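Quando o braço perdeu a conta aos marcadores

Elikem Appiah ainda guarda o registo da avaria numa pasta chamada «segunda-feira». Lá dentro há 832 linhas de mensagens de erro, quase todas iguais, e uma nota escrita à mão por Chenxi Xiao: «não mexer em nada até eu chegar».

«Mexi, claro», diz Appiah. «Tirei o café de cima do teclado.»

O laboratório da Prakent dedica-se à manipulação fina: pôr um braço robótico a agarrar, rodar e largar peças sem as estragar. A peça de ensaio tem a forma de uma estrela, com marcadores quadrados a preto e branco que dizem ao sistema onde ela está e para que lado aponta. A equipa chama-lhe Puka. Ninguém se lembra porquê. 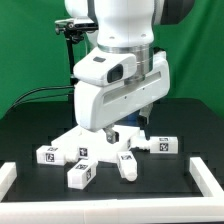 A mão do braço sobre a Puka, com um dedo metálico junto ao centro da peça.

A falha deu-se a meio de uma série de 96 tentativas. O programa trocou a identificação de dois marcadores, concluiu que a estrela tinha rodado 70 graus num piscar de olhos e mandou a mão atrás dela. «O robô estava convencidíssimo», conta Xiao. «A peça não tinha saído do sítio. Ele desceu com toda a calma e carregou onde não devia.»

Carregou durante 20 segundos. O limite de força, que devia ter parado o movimento, estava configurado para outra peça, mais rija. Foi Appiah quem chegou ao botão de emergência, depois de contornar a mesa pelo lado errado.

Partiu-se alguma coisa? «Um braço da estrela e um bocado do meu orgulho», responde. A estrela imprimiu-se outra vez.

O que incomoda Xiao é a origem do erro, banal até dar dó. De perto, a câmara do punho apanha os marcadores desfocados e por vezes só um pedaço deles. O programa aceitava essas leituras com a mesma confiança das boas. «Se eu lesse metade de uma matrícula e inventasse o resto, tiravam-me a carta», diz ela.

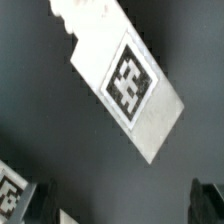 Vista de perto, a partir do punho: um marcador inteiro, de contornos suaves, e parte de outro ao canto.

Agora, uma leitura parcial é deitada fora, e qualquer salto brusco na posição calculada obriga o braço a parar e a esperar por uma pessoa. Pára muito. Appiah queixa-se de que passa as tardes a carregar em «continuar» – Xiao acha que é um uso excelente do tempo dele.

Falta resolver o botão de emergência, que continua do outro lado da mesa. O pedido para o mudar de sítio foi feito em dezembro e está à espera de uma assinatura.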